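Gallery: gripper selection for the Nindside packing cell

Equipment planning, budget round 3
Compiled by Tania Nanayakkara, with costings from Eetu Kemppainen

The Nindside cell needs one two-finger gripper for carton inserts and small moulded parts. We are modelling the options before placing an order, as the lead time from Skirnska runs into January and a wrong choice cannot be returned once the flange has been drilled. Captions are kept short. The full costing sheet is with Eetu.

Terms used on this page: "opening" is the clear distance between the finger faces, "reach" is finger length from palm to tip, and "base" is the palm block that carries both fingers.

1. Two-finger gripper, wrist view

Plain render from behind the palm, fingers open and nothing loaded between them. The fingers are flat plates with no pads or grip texture, so pads have to be budgeted as a separate line.

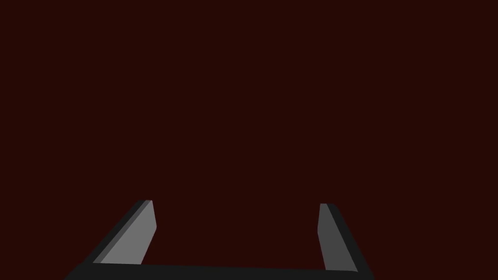 Both fingers lean slightly inward towards the tips. Paavo Lahtinen has asked Skirnska whether the production fingers do the same, as this affects the usable opening on the 100 mm insert. Background left plain; the cell model is to be added after the layout is signed off.

2. Budget lines still open

Gripper body: quoted by Skirnska and Clindero. The Clindero price includes the flange adapter, the Skirnska price does not. Compare on the total only.

Finger pads: 109 euros per pair from Hirvonen. Allow for one spare pair in the first year. Pad thickness comes off the opening on both sides.

Cabling and connector: carried over from the previous round at 241 euros. Hjørdis Granström to confirm that the existing cable length suits the new wrist position.

Integration time: not yet priced. Use the day rate from the conveyor job until a figure is received.

3. Next additions to this page

Side view with pads fitted, to check clearance against the carton flaps. Top view with the insert at full width. Both depend on Skirnska releasing the finger drawing.

Comments on the selection go to Aino Kiiskinen by Friday. Please quote the section number. Changes to the part list should be sent to Eetu separately, as they alter the totals and the sheet has to be reissued.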